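Marble-look tops: keeping them nice, and cutting one to fit

I've had marble-patterned surfaces in three different kitchens and one very draughty garage, and I'm still fond of them. A bit of grey veining hides an awful lot of crumbs! It also hides things you'd much prefer to find before you lean on them, so a few habits are worth getting into.

Look at it sideways

Get your eye down level with the surface and look across it towards a window, or put a torch flat on the top and switch the big light off. Glue blobs, dried tea rings and little gritty bits all stand up and wave at you. From above you'll swear the thing is spotless. I do this last thing in the evening in November, when I'd need the lamp on anyway.

Everyday wiping

Warm water, one small squirt of washing-up liquid, a soft cloth wrung out hard. Then a dry cloth straight after, and do go over it properly, as streaks show up on the pale patches between the veins. I used to buy the Skevadix spray and it does smell lovely, but I was getting through a bottle a month and the top looked just the same when I ran out and went back to the washing-up bowl.

Before you try anything stronger, find out what you've got. Real marble hates vinegar and lemon juice, and they'll leave dull marks that won't wipe off. Printed boards and sticky-back films are less fussy about vinegar but much worse with hot pans and scouring pads. If you can see the edge of the panel, that usually tells you – stone pattern that carries on down through the thickness is one thing, brown board with a thin skin on it is quite another.

Stubborn spots

Dried glue: lay a warm damp cloth over it, go and make a cup of tea, then nudge it with an old plastic card held nearly flat. Never a knife. I've got a scratch across my garage top from the one time I was in a hurry, and no amount of squinting turns it into a vein.

Biro: a dab of hand sanitiser on a cotton bud, tested in a corner first. Rinse it off quickly.

Grey rubbing marks from tools or metal feet: bicarb mixed to a paste, fingertip pressure only, and not on anything shiny. On a glossy top I'd live with them.

Rails and trims

If there's a strip of aluminium along the edge, the join is where all the muck collects. I run a dry paintbrush (a cheap 2-inch one, bristles cut short) along the gap before I get any water near it, then a barely damp cloth over one finger. The slotted kind of rail is a terror for swarf and biscuit crumbs. A cotton bud fits down the slot, and for a long run I put the narrow nozzle on the vacuum and go along it slowly. Leave bleach out of it altogether, as it can leave aluminium looking blotchy.

Cutting a panel to fit

Mine for the Garnport flat was meant to be a 600 mm square, and of course the space turned out narrower at the back than the front. Measure in three places and write all of them down. I ended up trimming a side piece to 387 mm, and I only got that right because Anežka Rusnák next door made me measure it again while she held the other end of the tape (thank you, Anežka, I was cross at the time).

Masking tape over the cut line stops the pattern chipping so much. Mark on the tape, use a fine-toothed blade, and have the good face up if you're sawing by hand. Then take the sharpness off the edge with 200 grit paper wrapped round a scrap of wood, always stroking down and away from the face. It only needs a few strokes.

Leave a small gap at the walls, too. I jammed my first one in so tightly that I had to get it out again with a suction cup from the bathroom, swearing all the way. Pale grey walls beside a grey marble pattern look really smart, by the way, but they do show every splash, so wipe the sides while you've got the cloth in your hand.
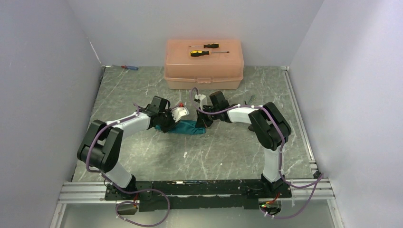

Grey-veined marble pattern between light grey walls, with an aluminium rail along the right edge.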